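Chapter 2
Bench Kits and Their Simulators

The Ruddock kit from Odalholm is sold in two parts: a small upright robot and a simulator licence. This chapter reviews the simulator, using the block-sorting task set out in the maker's handbook.

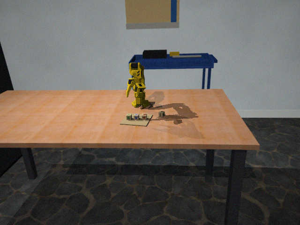
Figure 2.1 Simulated bench with robot, board and lettered cubes.

Each exercise starts from a saved layout. The review covered 200 runs, with cube positions logged at the end of each. Section 2.1 deals with installation.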